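Tenant rep diary, part whatever. Spent the morning touring flex space out past Bistley with a client who needs 2158 square feet and has been shown everything except 2158 square feet.

First stop: listed as "high-image office/warehouse." The image was high. The ceiling was 20 feet in the brochure and somewhat less in person.

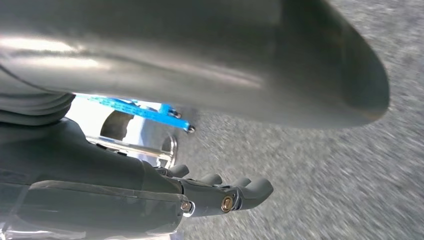 Gray on gray, 28/10/2022

Second stop, the old Strobel building. Landlord wants a 25 year lease. My client is a company that sells candles. I have socks with more staying power than most candle companies, and I told him so (the landlord, not the client).

Rekha Chaturvedi at Jastmont has the listing and is a saint. She sent the floor plan, then the corrected floor plan, then the floor plan.
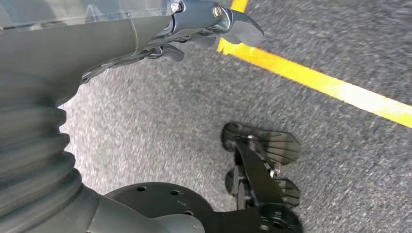 Parking is "ample" in every listing I have ever read. At this one it's ample if you arrive before the gym next door opens. The loading door sticks and the lease makes that our problem. I've also now read the HVAC clause, which folds in on itself like the ribbed gray bellows in that photo, and somewhere in the last fold the tenant buys the landlord a new rooftop unit.

Countered with five years, one option to renew, and a $1000 cap on repairs. Hedvig Solberg, who represents the landlord, replied "lol" and then "let me ask."

She's asking. I'm eating lunch in the car.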